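About Eskola

Eskola is a folding room. We fold clothes, mostly other people's, and we have been doing it long enough to hold opinions on sleeves that are best kept away from dinner parties.

The business began in the back half of a shop in Ferville with one table, a borrowed iron and 200 team uniforms that a sports club wanted back by 7 in the morning. They got them by 9. The club is still a customer, and still brings up the two hours.

These days we handle around 4,000 pieces in a busy August, when the school teams all remember at once that they own uniforms. Most of it is plain stuff: shirts, sweatshirts, track pants. Track pants are harder than they look. A stripe down the leg will show the world any fold that wanders, and a gathered cuff has no interest in lying flat for anyone.

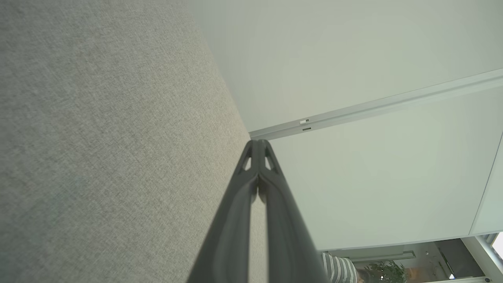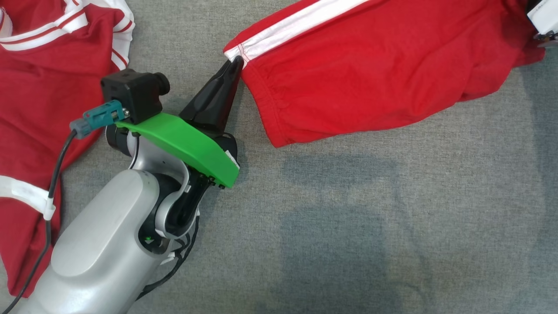
We fold on cloth. A slick tabletop lets a pant leg slide off toward the floor while you are squaring up the other one, and a woven surface has enough grip to discourage that. Grandier, our house method, is named after the street where we argued about it for most of a winter. It runs to nine steps. Jorkard, the quicker method, has four and is what customers generally pay for.

We also teach. Evening classes start at 6:30 and cover both methods, plus a short session on fitted sheets that we describe in the schedule as optional. Bring something of your own to fold, ideally clean.

Drop-offs are at the side door. Please empty the pockets first. We have a drawer full of whistles and would like to stop there.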